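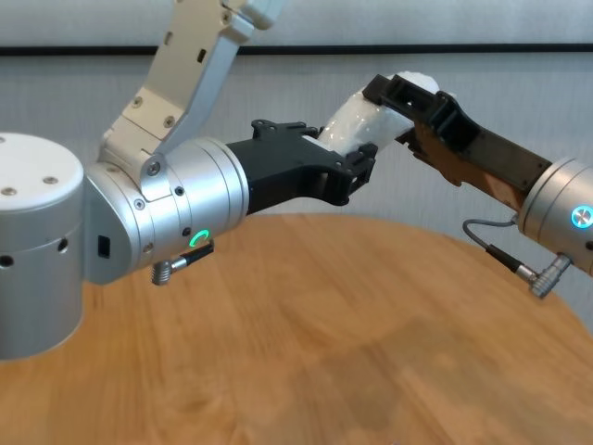 *A wrapped bundle over the round table.*

**Storing small wrapped bundles without marking a wooden table**

Posted by **Fludisent**

I keep small cloths folded and wrapped in clear plastic film, one bundle per wrap. They get sorted on a round wooden table with a honey-coloured finish. Two problems. The film creases heavily and the end works loose, and I am finding dull patches on the table where bundles have stood overnight. The table is from Lefèvre; I don't know whether the finish is oil or varnish. Room is unheated until 4 pm. Is it the film or the table?

**Rirnavia** replied:

Probably both. Soft film can react with some finishes if left in contact for long periods, and any damp in the cloth ends up against the inside of the wrap. Dry the cloths fully — 90 minutes on an airer after they feel dry is what I allow — before folding.

For the loose end, gather the surplus at one top corner and twist it tightly. 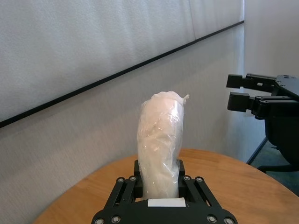

Don't knot it unless the bundle is going into long storage, as a knot has to be cut. Cut the film to 120 mm wider than the folded cloth. Any more and you get thick creases at the base, and the bundle will not stand.

To identify the finish, put one drop of water on the underside of the table top. If it beads and stays beaded after ten minutes it is likely varnish. If it darkens the wood, oil or wax.

**old_309** replied:

just use a tray

**Ponside** replied:

The tray is a fair answer for overnight. Line it with plain cotton, not more plastic.

On the dull patches: wipe with a barely damp cloth, dry at once, and leave the table clear of bundles for a day before judging.

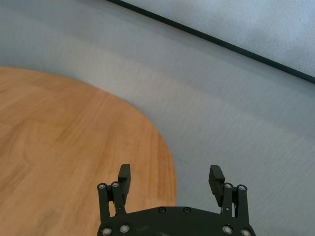

If the patches remain and the water test says oil, a thin coat of the same oil over the whole top will even it out. On varnish, leave them alone until you know the product. Don't use abrasive pads on either. A round top shows uneven rubbing very clearly near the rim, so work with the grain and wipe right off the edge.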